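작업실 노트, Taltville 2층
6월, 오후 2시부터
쓴 사람: Gregor Rennie

지난번 노트에서 "다음에는 케이블 정리를 제대로 한다"라고 써 놓고 하지 않았습니다. 그래서 오후에 그 일부터 시작했습니다. 한국어로 쓰는 연습도 같이 하고 있으니까 이상한 표현이 있으면 옆에 연필로 고쳐 주세요. 볼펜으로 고치면 제가 쓴 것과 구별이 안 됩니다.

먼저 할 일을 적었습니다.

- 나무 상판 테이블 위의 물건을 분류하기
- 편조 케이블을 다시 감고 끈으로 묶기
- 흰색 플라스틱 상자의 자리를 정하기
- 가위가 어디에 있어야 하는지 결정하기
- 이름표 붙이기 (Navine 롤, 새것을 열어도 됨)
- Tirkport로 보내는 물건 목록 확인하기

이 순서대로 하지는 못했습니다. 중간에 이름표 프린터가 종이를 물어서 시간을 많이 썼습니다.

케이블에 대하여

편조 외피가 있는 굵은 케이블은 얇은 케이블과 성격이 다릅니다. 얇은 것은 손에 감아도 말을 잘 듣는데, 굵은 것은 전에 감겼던 모양을 기억합니다. 그래서 처음에 잘못 감으면 다음 사람이 고생합니다. 저는 먼저 바닥에 길게 펴고, 한쪽 끝을 발로 가볍게 누르고, 다른 끝에서 비틀림을 손으로 밀어서 보냈습니다. 비틀림이 끝까지 가면 커넥터가 혼자 반 바퀴쯤 돌고 멈춥니다. 그다음에 감기 시작했습니다.

감는 방법은 Frimpong 씨에게 배운 것입니다. 한 번은 위로 감고, 한 번은 손목을 안쪽으로 돌려서 아래로 감습니다. 처음에는 제 손목이 이해를 못 했습니다. 지금은 되는데, 누가 옆에서 말을 걸면 어느 쪽 차례인지 잊어버립니다. 잊어버렸을 때는 마지막 한 바퀴를 풀고 다시 하는 것이 빠릅니다. 계속 감으면서 추측하면 풀 때 매듭이 생깁니다. 경험으로 알고 있습니다.

원의 크기는 팔꿈치에서 손목까지의 길이로 맞추었습니다. 팔꿈치에 직접 걸어서 감는 것은 하지 마세요. 그 방법은 빠르지만 외피가 한쪽으로 밀리고, 커넥터 가까운 곳에서 주름이 생깁니다. 예전 회색 케이블 하나가 그렇게 되어서, 주름 있는 부분의 실이 일어났습니다. 쓰는 데는 문제가 없지만 장갑에 자꾸 걸립니다.

커넥터는 묶음의 밖으로 나오게 두기로 합니다. 안쪽으로 넣으면 보기에는 깨끗한데, 나중에 어느 커넥터인지 확인하려고 전부 풀어야 합니다. 하늘색과 남색 지그재그 무늬는 멀리서도 알 수 있으니까 무늬로 찾고, 마지막 확인은 커넥터로 하면 됩니다. 금속 하우징은 손자국이 잘 남습니다. 마른 천으로 닦고, 알코올은 쓰지 않습니다.

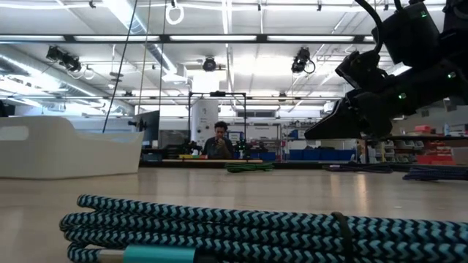
끈은 너무 세게 당기지 않습니다. 저는 손가락 하나가 끈과 케이블 사이에 들어가는지 확인합니다. 들어가지 않으면 다시 합니다. 케이블 타이는 이 목적에는 사용하지 않기로 했습니다. 자를 때 외피를 같이 자른 사람이 있고, 그 사람은 저입니다. 다시 쓸 수 있는 끈이 서랍에 충분히 있으니까 그것을 쓰세요. 다만 끈의 까끌까끌한 면이 편조 외피에 닿으면 실을 잡아당깁니다. 부드러운 면을 안쪽으로 합니다. 작은 일이지만 저는 이것을 늦게 알았습니다.

묶은 케이블은 테이블 위에 눕혀 놓았다가 마지막에 한꺼번에 선반으로 옮겼습니다. 하나씩 옮기면 걷는 시간이 더 깁니다. 선반은 44번 칸을 씁니다. 예전 목록에는 다른 칸으로 적혀 있는데, 그 칸에는 지금 사포와 연마 블록이 들어 있고 먼지가 많습니다. 편조 외피에는 먼지가 잘 들어가고 잘 나오지 않습니다. 목록은 제가 고쳤습니다. 벽에 붙은 종이는 아직 예전 것입니다. 다음에 인쇄할 때 바꾸겠습니다.

상판 닦기

물건을 옮긴 김에 상판도 닦았습니다. 밝은 색 나무라서 연필 자국이 잘 보입니다. 지우개로 먼저 지우고, 물을 꼭 짠 천으로 나뭇결을 따라 닦고, 마른 천으로 한 번 더 닦았습니다. 테이프 자국은 물로 되지 않습니다. 플라스틱 헤라로 밀고, 남은 끈적한 부분에 오일을 조금 바르고 기다렸습니다. 기다리는 동안 이름표를 만들었습니다.

오일은 많이 바르면 안 됩니다. 작년에 제가 많이 발랐고, 그 위에 놓았던 종이에 동그란 얼룩이 생겼습니다. 종이는 주문서였습니다. 숟가락 하나보다 적은 양으로 충분합니다. 칼로 긁는 것도 하지 마세요. 나무가 부드러워서 선이 남고, 그 선에 다시 먼지가 들어갑니다. 나무 조각 사이의 이음새는 마른 칫솔이 좋습니다. 칫솔은 싱크대 아래 파란 컵에 있습니다.

상판에 직접 글씨를 쓰는 습관도 그만두면 좋겠습니다. 치수를 급하게 적고 싶은 마음은 저도 이해합니다. 메모지를 테이블마다 놓을 테니까 거기에 써 주세요. 메모지에 쓴 것은 나중에 이 노트에 붙일 수도 있습니다. 상판은 붙일 수가 없습니다.

이름표

Navine 롤을 새로 열었습니다. 한 롤에 1,000장이 들어 있습니다. 그러니까 아껴 쓸 필요는 없지만, 연습으로 자기 이름을 뽑는 것은 한 번만 하세요. 프린터에 종이를 넣을 때 왼쪽 안내판을 먼저 맞추고 뚜껑을 닫습니다. 저는 뚜껑을 먼저 닫고 밀어 넣었더니 종이가 안에서 접혔습니다. 핀셋으로 꺼냈습니다. 찢어진 조각이 롤러 뒤에 남아 있으면 다음 장이 비스듬하게 나옵니다. 비스듬하게 나오면 다시 열어서 뒤쪽을 보세요.

케이블 이름표에는 길이, 양쪽 끝의 종류, 선반 칸 번호를 씁니다. 날짜는 쓰지 않기로 합니다. 예전에 날짜를 썼을 때, 산 날인지 점검한 날인지 서로 다르게 생각했습니다. 점검 날짜는 장부에만 적습니다. 글자는 크게, 한 줄에 한 가지만 씁니다. 이름표를 케이블에 감을 때는 깃발 모양으로 붙이고, 편조 외피 위에는 붙이지 않습니다. 접착제가 실 사이에 들어가서 떼어도 검은 때가 됩니다. 끈에 붙이는 것이 더 좋습니다. 끈을 잃어버리면 이름표도 잃어버린다는 약점이 있습니다. 이 문제는 아직 해결하지 못했습니다. 좋은 생각이 있으면 이 줄 아래에 적어 주세요.

(연필로, 다른 글씨: 끈을 케이블에 한 번 고리로 걸어 두면 풀어도 안 떨어져요.)

고맙습니다. 그렇게 하겠습니다. 짧은 끈은 고리를 만들면 길이가 모자랄 수 있으니까 긴 끈부터 시험해 보겠습니다.

상자와 가위

흰색 플라스틱 상자는 손잡이 구멍이 있어서 한 손으로 당기기 좋습니다. 그래서 구멍이 있는 면이 사람 쪽으로 오게 놓습니다. 위치는 테이블의 왼쪽으로 정했습니다. 저는 오른손잡이라서 처음에는 오른쪽이 편하다고 생각했는데, 오른손으로 무엇을 잡고 있을 때 왼손으로 꺼내는 일이 더 많습니다. 왼손잡이인 사람에게는 미안합니다. 불편하면 말해 주세요. 테이블마다 다르게 해도 큰 문제는 없습니다.

상자 안에는 그날 쓰는 것만 넣습니다. 이 규칙은 전에도 있었는데 잘 지켜지지 않았습니다. 공용 서랍 옆에 있던 상자 하나를 비워 보니 나사, 마른 펜, 건전지, 과자 봉지를 묶는 철사, 맞는 곳을 모르는 육각 렌치가 나왔습니다. 건전지는 수거통에 넣었습니다. 펜은 종이에 그어 보고 안 나오는 것을 버렸습니다. 육각 렌치는 "주인 찾음" 접시에 두었습니다. 이달 말까지 그대로 있으면 세트의 빈자리에 끼워 보겠습니다.

상자는 비운 다음에 미지근한 물과 주방 세제로 씻었습니다. 모서리가 둥글어서 닦기는 쉽습니다. 손잡이 구멍의 안쪽 가장자리에 때가 많으니까 거기는 면봉을 쓰세요. 씻은 뒤에 엎어서 말리면 바닥에 물이 고이지 않습니다. 덜 마른 상자에 금속 공구를 넣지 않도록 주의합니다.

가위는 분홍색 손잡이를 상자용으로 합니다. 끈, 테이프, 포장지, 종이를 자르는 가위입니다. 전선은 자르지 마세요. 전선을 자르면 날의 가운데에 작은 이가 빠지고, 그다음부터 테이프를 자를 때 그 자리에서 씹힙니다. 전선용 니퍼는 벽걸이 판의 아래 줄에 있습니다. 가위를 상자에 넣을 때는 날을 닫고, 가능하면 바닥에 눕혀서 넣습니다. 세워서 넣으면 보지 않고 손을 넣은 사람이 다칠 수 있습니다.

납작한 물건을 가위 아래에 까는 것은 괜찮습니다. 그러나 얇은 물건이 아래에 있으면 잊어버리기 쉽습니다. 퇴근하기 전에 상자를 한 번 들어서 바닥까지 보는 습관이 필요합니다. 저는 전에 그렇게 해서 잃어버렸다고 생각한 자를 찾았습니다. 그 사이에 새 자를 이미 주문했습니다. 지금은 자가 남습니다.

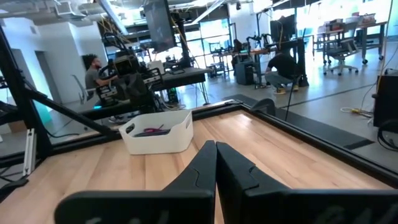 가위를 상자에 두지 말고 서랍에 넣으면 안 됩니까?
서랍에는 예비 가위를 넣고, 매일 쓰는 가위는 테이블의 상자에 둡니다. 서랍까지 가는 것이 귀찮으면 결국 상판 위에 그냥 놓게 되고, 그러면 케이블 아래로 들어가서 찾기 어렵습니다.

같은 이유로 줄자도 상자에 넣을까 생각했는데, 줄자는 크기가 커서 다른 것을 다 누릅니다. 줄자는 벽걸이 판에 그대로 둡니다. 드라이버는 세트로만 보관하고 상자에 하나씩 넣지 않습니다. 꼭 필요해서 하나만 꺼냈으면 세트의 빈자리에 메모지를 끼워 주세요. 메모지에 "상자"라고만 써도 충분합니다.

Tirkport로 보내는 것

목록에는 편조 케이블, 짧은 연장선, 끈 한 묶음, 이름표 한 장짜리 견본이 있습니다. 제가 확인한 것은 케이블과 끈까지입니다. 연장선은 길이가 목록과 달라서 보류했습니다. 목록에는 2미터라고 되어 있는데 제가 재 보니 더 짧습니다. 누가 잘못 적었는지, 아니면 다른 연장선이 따로 있는지 모릅니다. Frimpong 씨에게 물어보는 쪽지를 남겼습니다.

포장은 골판지 상자에 합니다. 굵은 케이블은 감은 모양 그대로 눕히고, 가운데 빈 곳에 끈과 작은 것을 넣습니다. 커넥터에는 보호 마개를 씌우고, 마개가 없는 것은 기포 비닐로 한 번 감아서 종이테이프로 고정합니다. 투명 테이프는 금속 위에 자국이 남기 때문에 쓰지 않습니다. 상자 겉면에 내용물을 쓸 때는 윗면과 옆면에 둘 다 써 주세요. 지난번에는 윗면에만 썼고, 그쪽 창고에서 다른 상자를 위에 쌓아서 한참 찾았다고 들었습니다.

무게는 아직 재지 않았습니다. 저울의 건전지가 없어서 수거통에서 다시 꺼낼까 잠깐 생각했지만, 새것을 사는 것이 맞습니다. 구매 목록에 적었습니다.

남은 일

벽에 붙은 선반 목록을 새로 인쇄하기. 44번 칸에 이름표 붙이기.
긴 끈으로 고리 방법 시험하기.
저울 건전지.
연장선 길이 다시 재기, 이번에는 커넥터를 포함해서 재고 포함했다고 쓰기.
테이블마다 메모지 놓기. 연필도 같이. 볼펜은 안 됩니다.
상판의 테이프 자국 한 군데가 아직 끈적합니다. 왼쪽 뒤 구석입니다. 오일을 발라 놓았으니 종이를 올려놓지 마세요.

추가로 적습니다. 파란 컵의 칫솔을 쓰고 나서 물로 헹구지 마세요. 마른 먼지를 터는 칫솔이라서 젖으면 이음새에 진흙처럼 붙습니다. 털어서 다시 컵에 넣으면 됩니다. 이미 젖은 것은 창가에 두었습니다.

G. Rennie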